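How to Replace a Damaged Control Horn on a Foam Model Aeroplane

Posted 12 June 2018 in Workshop

Control horns take more knocks than any other small part on a foam model. They catch on car boots, door handles and long grass, and a loose one can let a control surface flutter in the air. Replacing one is an evening's job, most of it spent waiting for glue. The model used for this page is the Dalisay trainer, but the method suits any foam aeroplane with glued-in plastic horns.

What you need

A new control horn of the same height as the old one
Foam-safe glue (we use Avov medium)
A sharp craft knife with a fresh blade
A small flat file
Masking tape
A steel ruler
Cocktail sticks
Fine sandpaper

The Dalisay spares pack from Brestach contains 8 horns, so you will have plenty left over. If your model is from another maker, measure from the base of the horn to the top hole before you order.

Step 1. Disconnect the battery and the pushrod

Take the flight battery out of the model and put it away. Remove the propeller as well if you will be switching the radio on later to check the throws. Slide the keeper off the clevis, open the clevis and lift it out of the horn. Make a note of which hole it was in. On the Dalisay elevator it is the second hole from the top.

Step 2. Mark the position

Put a strip of masking tape on either side of the old horn, with the edges tight against the base. Draw a pencil line on the tape to show where the row of holes sits in relation to the hinge. The holes should be directly over the hinge line. If the old horn was not glued in straight, mark the correct position and ignore the old one.

Step 3. Cut out the old horn

Run the knife around the base with the blade held upright. Go no deeper than half the thickness of the foam. Rock the horn gently backwards and forwards until the glue gives, then pull it straight out. Do not twist it, as this tears the foam on both sides of the slot.

Pick out any hard lumps of glue with the tip of the knife. Small holes can be filled with light filler and sanded flat once dry. If the slot has opened up badly, cut a square of scrap foam to fit, glue it in and leave it overnight before cutting a new slot.

Step 4. Prepare the new horn

Moulded horns often have a thin ridge left along the edges. Take this off with the file. Roughen the part that goes into the foam with sandpaper so the glue has something to hold. Try the clevis pin in the hole. It should turn freely with no side play. If it is tight, open the hole a little at a time with a drill bit held in your fingers.

Step 5. Glue it in

Test the fit dry first. Put a thin coat of glue into the slot with a cocktail stick and a little more on the base of the horn. Press the horn home until the base is flat on the surface, and line it up with your pencil marks. Wipe away anything that squeezes out, keeping it well clear of the hinge. Tape the horn down and stand the model where it will not be knocked.
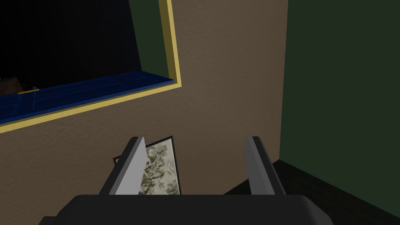
Step 6. Refit the pushrod

Leave the glue for the full time printed on the bottle before you put any load on the horn. Peel the tape back slowly, pulling it flat against the surface. Clip the clevis into the same hole as before and slide the keeper back over it.

Step 7. Check the centre and the throws

With the propeller off, switch on the transmitter, then connect the battery. Set the trims to the middle. If the surface is not level, unclip the clevis and turn it on the rod half a turn at a time. Measure the movement at the widest part of the surface with the ruler. The Dalisay elevator should move 8 mm each way on low rate.

Move the stick to both ends and listen to the servo. A steady buzz at full travel means the linkage is binding. Check also that the surface goes the right way: stick back, elevator up.

Spares

The horn pack is part number 548 and is kept in stock at our Brilstead shop. Clevises and keepers are sold separately under part number 373. We are closed on Sundays from November until the clocks change.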